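**Kustside** is a musical comedy film produced by Huna and distributed by Gandosov. It runs 27 minutes short of two hours and is set in a seaside dance hall during its last summer season.

## Production

Filming took place on two sound stages and on a rented pier. The dance numbers were shot in long takes with live piano, and the orchestra was added later. The Halilović studio recorded the songs.

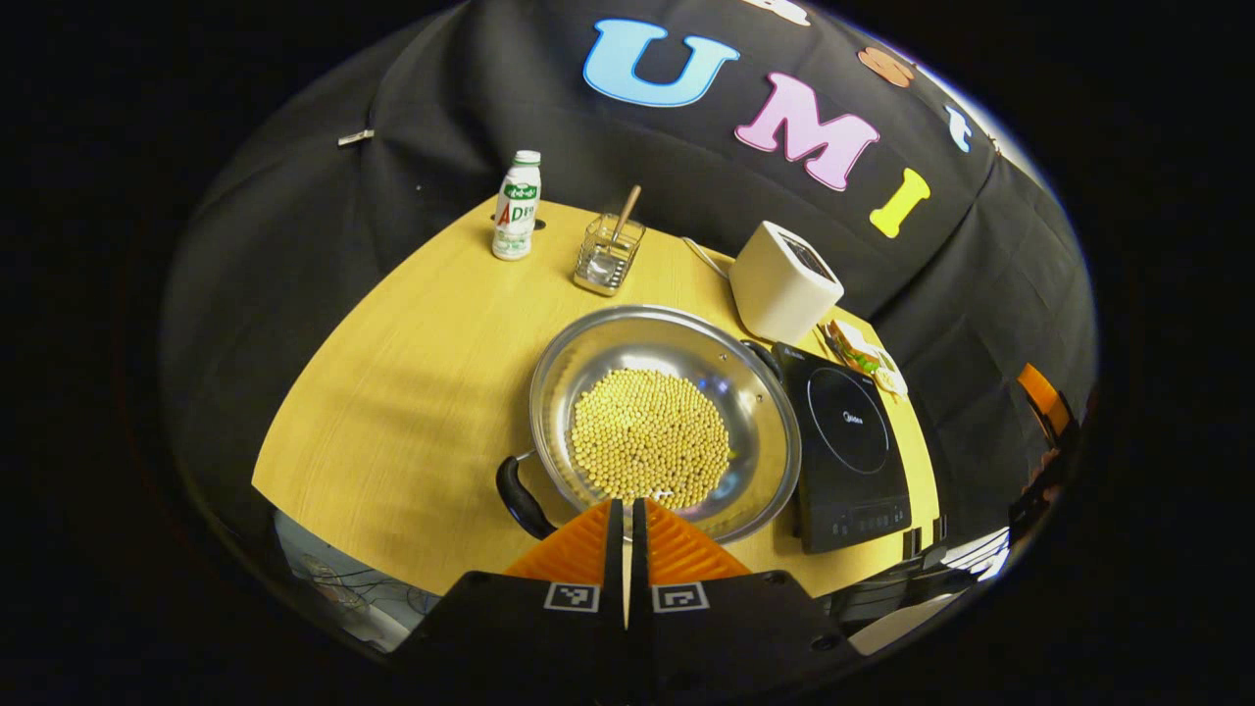
## Release

The film opened on Sep 10, 2020, on 277 screens. A planned stage tour with the cast was dropped before opening night. Gandosov issued a soundtrack album the same month - first as a download, then on disc.

A restored cut adds two songs left out of the theatrical version:

- "Lanterns Out", a duet placed before the storm sequence

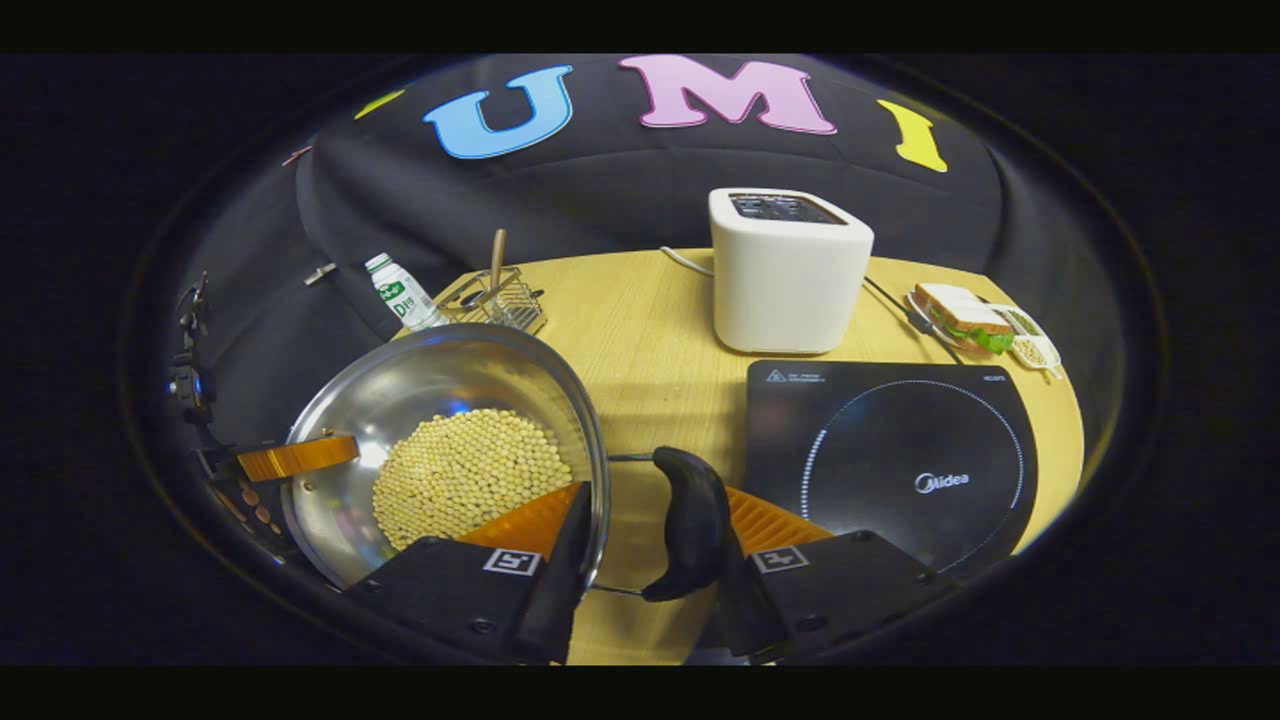

- "Second Tide", a tap number for the full company

## Home media

The disc edition contains both cuts and a recording of the first read-through. A numbered box set was limited to 1,283 copies and is out of print.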